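Harness bench, February, start 7:40am

Goal for the morning – get the mixed returns from Tadbridge sorted and logged before the Dalen order needs the bench. Box says 284 pieces. Haven't checked that against the sheet, the sheet is a photocopy of a photocopy and the bottom row is gone.

Wiped down bench, found the good side cutters (were in the crimp drawer, please stop). Continuity tester needs a new battery, low light came on again. Swapped with the one from the label printer for now.

Labels: using the old Skosari part numbers, not the new ones. New ones aren't in the system yet and I'm not typing them in twice.

Sort rule same as last time. Twisted stuff by color pair. Anything with both ends terminated goes to test. Anything with a bare end goes to rework, dont bother testing.

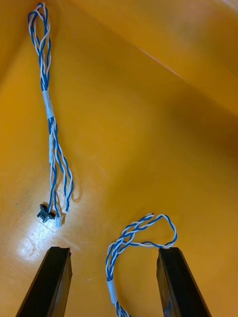
Twisted pairs are slow going becuase they hook on each other. Pull by the body, not the tail, and never by the connector – lost two latches that way last month. Blue/white goes in its own bag whatever the length, we can measure later. On that type check at the white band first, the pairs fan out lower down and that's where a neighbor gets caught. Undo the tangle before lifting, takes ten seconds. Smooth tub is much better than the cardboard one for this, nothing snags on the bottom.

9:15. Bagged 82 so far. Slower than I wanted. Black connectors all going to test, haven't looked at pins under the lamp yet. Need to agree what counts as a bent pin, I have been passing anything that mates without force. Write this on the card.

Coffee. Stondirell called re: sleeving, they can do 500 m on a reel but not the narrow size. Told them to hold the quote. We have enough narrow for about a month if noone uses it for tie-offs.

Back on it 9:50. Next batch is the odds and ends, more colors, less of any one. Tip out a few at a time, a full tub just makes a nest.

Bare ends in this lot – red one and others. Straight to rework. Green/yellow twisted: keep apart from the plain greens, I mixed them up last time and had to open every bag.
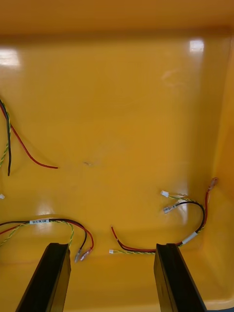 Left to do

Count bags again after lunch, was 204 at 11:30 but I think one got logged twice
Lamp check on the black connectors
Battery for label printer (owe it one)
Ask Tadbridge for a readable sheet, bottom row esp.
Card for bent pins, tape it over the bench
Rework bin is nearly full, needs emptying before Dalen stuff comes out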